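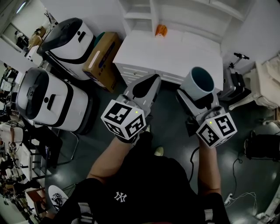 Does planting trees along the river Drotska lower the nitrate that reaches the Wonddale reservoir? The evidence so far is too thin to say that it does, and the one published gain may come from a dry year.

4.2 Buffer strips and the nitrate record

The claim rests mostly on Nouri's survey, which compared 39 field drains before and after planting. Nitrate fell at most of them. We have two doubts. The later samples were all taken in June, when flow is low and little is washed off the fields, and the drains were picked by the landowners. Ahmadpour raised the second point in her review of the Wendow scheme, and we have found no reply to it.

Older records help less than is often hoped. The parish map of 1707 shows wet woodland on both banks, and this has been read as proof that the valley once cleaned its own water. It shows where trees stood. The first chemical tests date from 1921, by which time the Kiani meadows had been drained, so there is no baseline to set against present values.

Figure 3. Handling a cup with hand-held grippers.

Planting 3000 more alders, as now proposed, may be worth doing for shade or for birds. As a nitrate measure it should wait for winter samples from drains chosen at random, with unplanted drains sampled on the same days.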